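Home | News | Projects | Events | Contact

Kioko Path Now Open End to End

KIOKO – The Mavura Trails Trust is delighted to announce that the Kioko Path is open along its full length. Walkers, runners and cyclists can now follow one straight paved route across the grass fields between Ivitz and Cirkton, and we could hardly be happier about it!

The path opens in August and is free to use, day or night, in every kind of weather.

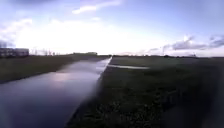
Do I need to keep to one side when I'm riding a bike?
Please ride on the right, slow down near people on foot, and ring your bell before you pass.

The final section adds 1,621 yards of new pavement and closes the gap that used to send people out onto the Cirkton road. Work on it took 23 weeks, and the grass on both sides was left open so the long views stay just as they were.

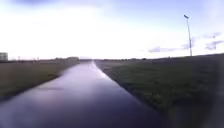
The trust also plans 2 benches and some 20 young trees near the Ivitz end, where the wind can be fierce – anyone who has biked home that way knows the feeling. Planting will start once the ground is soft enough to dig.

Maps are available at the Mavura office and at both ends of the route.

Shares 23 | Comments 2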